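发件人：Jovita Ponce
收件人：Dornico 旧书修补邮件列表
日期：20/04/2023
主题：Re: 书脊标签到底贴多大？

Mihret 在信里写道：
> 手上有一套1810年的游记，皮面书脊上的标签掉了三册，剩下的也翘得厉害。
> 我想全部重做，纸已经买了，70克的仿古纸，可是尺寸拿不准。做小了像药瓶，做大了又怕盖住竹节。
> 另外浆糊里要不要加一点白胶？Hermenegildo 说绝对不要，Shewit 说加一点没事，我听谁的？

Mihret，你好！

看到你这封信我高兴得很，列表里好久没人聊标签了，我自己最爱做的就是这一步（拆线、补页都累人，贴标签像过节）。

先说浆糊。我站在 Hermenegildo 那边，只用小麦淀粉浆，煮得稠一点，过两遍筛。白胶干了以后发硬，将来谁想揭下来重做都得骂人。不过 Shewit 的书大多是自家翻着看的布面本，跟你那套皮面老书情况不一样，他那样做我也能理解。

没掉的那几张，先别急着揭！翘起来的边用细毛笔蘸稀浆送进去，垫一层硅油纸，轻轻压一夜，多半能救回来。原来的标签哪怕旧得发黄，放在那套书上也比新的耐看。掉了的三张，如果还夹在书里某一页，千万翻一翻，我有一回就是在附录里找着的，高兴得差点喊出来。

尺寸嘛，你那种有竹节的书脊，其实竹节已经替你定好了：标签放在第二格，上下各留一线皮面，左右到书脊转弯的地方为止，不要包过去。拿废纸剪几个样子，用一点点纸胶带固定，退后几步看，隔天再看一次。 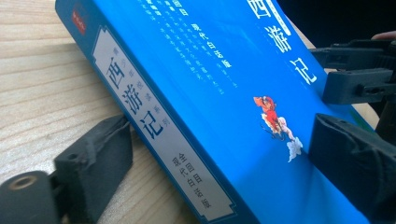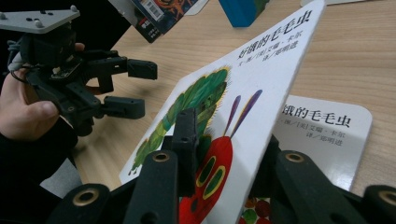
要是以后做没有竹节的平脊，办法就完全不同了，标签可以大胆往长里做。我以前总是缩手缩脚，在书脊上方贴个小方块了事，看着老是空。蓝色那本厚平装的书脊我就特别喜欢，浅灰白的一长条占了大半个书脊，四周一圈细细的蓝灰花边，角上带缺口，老派得很，配那么鲜亮的蓝一点不吵。花边我打算先用铅笔画在硫酸纸上，再转到标签上描，缺口用小圆冲子来打。试成了我把纸样扫给大家。

纸的话，70克我觉得正好，再厚边缘就容易起棱。裁之前记得看丝缕，要顺着书脊的方向，不然刷上浆糊就卷成一根管子。我第一次连裁了8张全卷了，气得去散步。

Estíbaliz 上次提过她有一盒旧铅字，不知道十月聚会时能不能带来借我们印几张？我带纸和点心！

祝好，等你的进展
Jovita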